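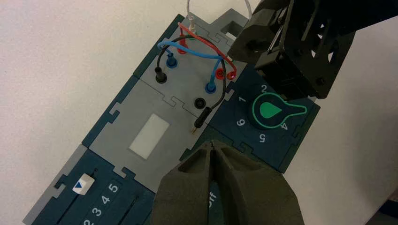 According to Ghislain Fortin, you can skip this whole section if your leads and sockets are the same color at both ends. He wrote that to us after the last edition, and he has run a teaching bench for longer than we have been writing guides, so we gave it some thought. We still disagree. Colors are chosen by whoever had the parts bin open that day. Work through the section once and then skip it next time if you like.

Section 4. Checking leads and sockets before first power-up

Before you start

You need the trainer board, the supply (the steps assume a Turinus bench supply, but any one with an adjustable current limit will do), your banana leads, and a multimeter with a continuity beeper. Leave the supply unplugged from the wall until step 7.

Note: The Fernent lead set is sold as "pre-tested." The slip in the box does not say what was tested, or by whom. Treat the leads as untested.

Checking the leads

1. Set the meter to continuity and touch the probes together. If it doesn't beep, change the battery and try again before you blame anything else.

2. Put one probe on each end of a lead and wiggle the lead hard next to both plugs. A good lead beeps the whole time. A lead that beeps only when it is held a certain way is a bad lead. Do not put it back in the bundle "for emergencies."

3. Look at the plugs. The springs should grip when you push them into a socket and should take a small tug to pull out. Bending a flattened spring outward with a screwdriver works for an afternoon.

4. Set aside any lead with a cracked sleeve or bare metal showing behind the plug.

Caution: Stackable plugs leave a second opening at the back. Depending on the make, that opening may expose live metal. Check yours before stacking anything, and never assume that a plug described as "safety type" on the listing is shrouded all the way.

Checking the sockets

5. Find the connection diagram for each module. Boards like this put red, blue, black and green sockets on the same module, and the colors tell you less than you would hope. Red is often positive. Black is often the return, although some makers use blue for that and keep black for something else. Green is often ground, and may be tied to the return or may be completely separate. If you have no diagram, go to "No diagram" below.

6. With nothing powered, use the meter to check each pair of sockets the diagram says are joined, then the pairs it says are not. Pay the most attention to positive and return on the supply side. A steady beep there means a short, and the job stops until you find it. A single chirp that dies away is usually a capacitor charging from the meter.

7. Turn the voltage and current knobs on the supply all the way down. Plug it in, switch it on with no leads attached, and set the voltage with your meter across the output. The display on the supply is a second opinion and should be treated as one.

8. Set the current limit low, with the output shorted only if your supply's manual allows it. Switch the output off, connect the return lead, connect the positive lead, and switch the output on. If the limit light comes on at once, switch off and go back to step 6. Turning the limit up to "see if it clears" is how boards get replaced.

No diagram

Secondhand boards rarely come with one. The download pages are not much better. We found two versions of the Żak sheet, both marked final, and they disagree about where the ground goes. Draw your own from the meter readings, write the month on it, and keep it with the board. Label a socket only after you have measured it.

If a module still makes no sense after that, leave it out of the circuit. Quang Giáp's advice is to feed it a low voltage through a resistor and watch what happens. This can work. It can also tell you, a little late, that you were on an output.

About contact spray

The Losberg spray is recommended in many places for loose or noisy sockets. We tried it on three sockets that cut in and out. One got better. The other two had worn plugs in them, and a new lead fixed both. Clean with the power off and the supply unplugged, let everything dry for as long as the can says, and repeat step 6 afterward.

When to repeat these checks

After any module has been moved or swapped
After a lead has been borrowed and returned
Whenever a reading looks too good

Go on to Section 5, Setting the reference voltage.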